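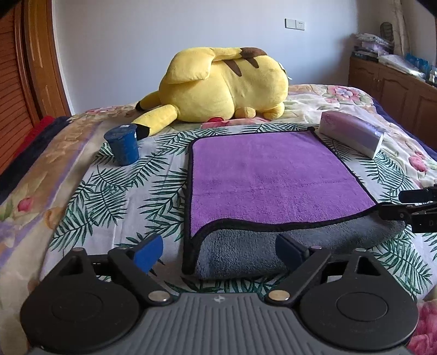
Gripper budget, thread by Woo-jin Geum
19 Jul 2022

1/ We plan to buy more hand-held grippers for towel folding. I write my numbers so other small teams can compare.

2/ Fenamska offered us a pair for 3,000 dollars. Drullomura is cheaper, but the fingertip pads are sold apart. Please ask for this before you sign.
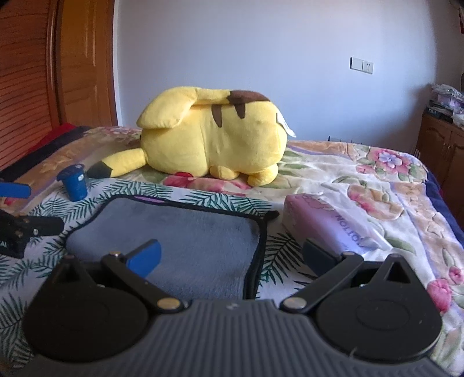

3/ Pads are the cost I forgot last year. Now I keep up to 200 dollars for them, plus 13 spare screws. Shipping is also separate.

4/ Priya Pennington asked if we should rent. I think yes for one month, no for longer. We decide in September.

Home | Posts | Replies | Media

Recent threads
Renting or buying, my table
Baptiste: questions to the seller
Spare parts list for Brillwood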